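FOR RELEASE Jul 22, 2021

Andholm Tables Drops the Word "Scratchproof" After Its Own Shop Tests

PRYOR – Andholm, a maker of dining and work tables, will stop calling its gloss-finished tabletops "scratchproof," "stainproof" or "maintenance-free." The words come off the company's tags, catalog and store displays over the next few weeks. New care sheets go out with every table shipped from the Pryor shop.

The change follows a review that began in March, when Andholm asked one of its finishers, Corey Pomare, to look at what the company had been promising and whether any of it was true.

"I never liked the word," said Pomare. "You can scratch glass. You can scratch a car. I don't know why a table would be different because we put a tag on it. A high gloss finish is pretty, and it shows you everything you did to it."

Pomare read through 3,612 customer messages kept by the company's service desk. Of those, 1,829 had to do with the surface of a tabletop. The largest group complained of fine scratches that could only be seen with a lamp or window behind them. Rings from cups came next, followed by dull patches where people had scrubbed one spot too hard, often with a product sold to them for the purpose.

Andholm does not come out of the review looking especially good. For years the service desk answered scratch complaints by suggesting a polish named Osa, which the company also sold. Pomare tried it on 21 sample tops. It made the tops shinier for a short while, and it left a film that picked up fingerprints. The scratches were still there under the film. Andholm has stopped selling Osa and will not be replacing it with another polish.

"People wanted us to name the good one," Pomare said. "I haven't found the good one. A soft cloth and a little water does most of what the bottle says it does. Then dry it. If somebody shows me a polish that does better, I'll look at it, but I'd want to see the same top six months later and not the same afternoon."

The company is just as careful about what the new care sheet can do. It is a single sheet. It says that the finish will mark, that most marks are shallow, and that a table used every day will look like one. It lists a few habits that seem to help: lift things instead of sliding them, wipe up spills when they happen, and keep grit off the surface. It makes no claim about how long a finish will last. Andholm has no numbers it trusts on that question and has decided not to print any.

Customers will also see a change in how tables are shown in the Kamau Street showroom. Displays there used to be lit from the sides with soft lamps, which flatters a glossy top. The lamps have been moved overhead on half the floor, so shoppers can see reflections and fine marks before they buy. Sales staff were doubtful about this, and some still are. Early results are mixed. Some shoppers moved over to the matte finish, which costs less. Others looked at the same marks and bought the gloss table anyway.

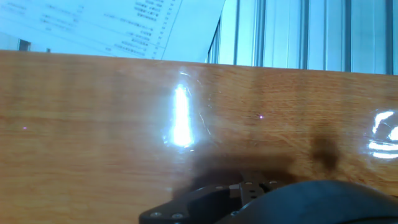 Glossy wooden tabletop, with a sheet of small print and a ribbed panel behind it.

Andholm will also take back the most common piece of advice it gave in the past, which was to cover the table with a thick plastic pad. The service desk received 106 messages from owners who had done so and found a cloudy area under the pad. Pomare could not get the same cloudiness to appear in the shop and does not claim to know the cause. Heat may have something to do with it, or trapped damp, or the pad itself. Until there is a better answer, the company suggests a plain cloth that can be lifted and shaken out.

Owners who bought a gloss table under the old wording may ask for one free refinish of the top. The offer covers scratches, rings and dull patches. It does not cover burns, deep gouges or tops that have already been sanded at home. A refinish takes the table out of the house for a few weeks, and Pomare suggests owners think about whether they want that.

"Some of these marks, you'd have to crouch down to find them," he said. "If it bothers you, send it in and I'll do it right. But I'm going to tell you it can scratch again the first week you have it back. I would rather say that on the phone than read it in a letter."

The company considered a new term for the finish and tested several on shoppers, including "scratch-resistant." Pomare objected that the phrase says nothing about what is being resisted or for how long, and the company agreed to leave it off. The tag will now read "gloss finish," followed by the type of wood and the price.

No changes are planned to the finish itself. Andholm has been offered harder coatings by several suppliers and has samples of two in the shop. Both will be used as everyday work surfaces through the winter before any decision is made. The company will publish what it finds, including if the answer is that the new coatings are no better than the old one.

Requests for a refinish should include the order number, or a copy of the receipt if the order number has been lost. Tables bought secondhand are included as long as the Andholm stamp is still readable on the underside.

Press contact: Andholm Tables, Kamau Street Showroom, Pryor | © 2021 Andholm. All rights reserved. | Back to top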